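**Ticket:** el Celside no pasa del 44 % en carga rápida
**Estado:** en seguimiento
**Abierto por:** Uriel Zepeda

El coche es un SUV eléctrico Celside con 600 km desde la última revisión. En el cargador de pared Dridmont de casa carga sin problemas hasta el final. En corriente continua, la sesión arranca bien, sube la potencia y se corta al llegar al 44 %. El cuadro muestra «Carga interrumpida — compruebe el conector» y hay que desenchufar para volver a empezar.

Lo he probado en la estación de Tostatham, en dos postes distintos, con el mismo resultado. El conector no tiene suciedad a la vista y el bloqueo entra hasta el fondo.

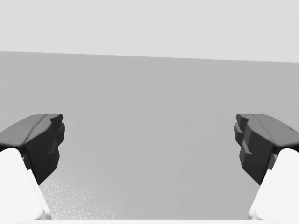
Houda Abdel Rahman: Uriel, ¿tienes puesto un límite de carga en la aplicación? En esta versión hay uno para alterna y otro para continua, y el segundo no se ve en la pantalla principal. Mira también a qué temperatura está la batería cuando se corta.

Límite de continua revisado: estaba al 80 %. Temperatura de la batería en el momento del corte: 18 grados. No parece que venga de ahí.

## Pruebas hechas

1. Reinicio de la pantalla central y borrado de la programación horaria. Sin cambios.
2. Sesión con el climatizador apagado. Se corta en el mismo punto.
3. Sesión iniciada con tarjeta en lugar de la aplicación. Aguanta 5 minutos más, pero vuelve a cortarse. El registro del coche guarda un aviso de comunicación con el poste.
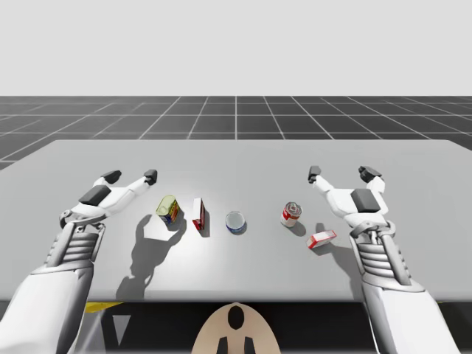 ## Respuesta del taller

En el taller Gil leyeron la memoria de averías. El aviso corresponde al módulo de comunicación de carga, que seguía con el software de enero. Lo actualizaron y limpiaron los contactos de la toma. No cambiaron piezas.

Queda pendiente repetir la prueba en Tostatham con la batería por debajo del 20 %. Si se corta otra vez, Gil pedirá el módulo — el plazo no lo han confirmado.

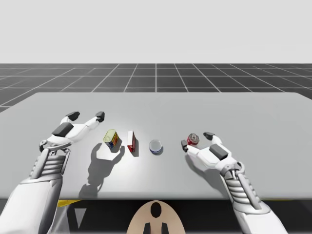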